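Mekcombe workshop turns old jukebox shells into home music stations

A community workshop in Mekcombe has finished its first batch of tabletop jukeboxes built from discarded cabinets and secondhand computer parts. The last of them left the Bredberg Street building in November.

The project was started by Tamsin Rosenthal, a retired sign painter who had been storing broken jukebox shells in her garage. Most were missing their record mechanisms and could not be repaired at a sensible price. She offered them to the workshop on the condition that the outsides be kept as they were.

Each unit now has a small single-board computer, a pair of car speakers and a touch screen behind the original glass. The menu software, called Rizk, was written by workshop member Majdi Yammine and holds up to 1052 songs on the standard memory card. The old selector buttons still work and are wired to a keyboard encoder under the lid. 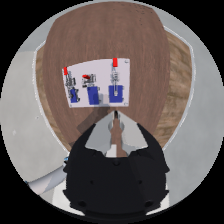 Parts for one machine cost $91, not counting the cabinet. The amplifier is the most expensive item. Builders who already have a spare screen can do it for less, Yammine said, though older monitors may need a separate power supply.

"The wiring takes an evening. The sanding takes a month," said Nisreen Moussa, who built two of the machines.

The first version had a hum in the left speaker at low volume. Moving the power supply to the other side of the cabinet fixed it, and the printed instructions have been changed.

The workshop has received 52 requests for the plans. They can be picked up at the front desk, along with a wiring diagram and a cutting list for the speaker board. A second group of builders will start once more shells are found.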